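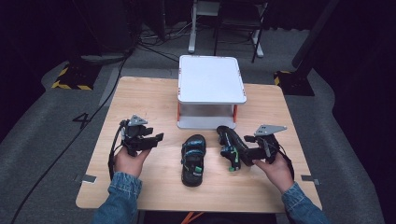
Kuder halts handheld gripper sessions after jaw fault

Jul 30, 2023

Kuder has stopped work with its handheld grippers at the Clellska site after a set of jaws failed to open on release. The operator was not hurt. Checks on 71 grippers found 4 with the same fault — a worn return spring in the handle. Sunia, which supplies the springs, is sending replacements. Sessions recorded with the faulty units, 253 in all, will be reviewed before they are used to train robots. Kuder expects to restart in 7 days.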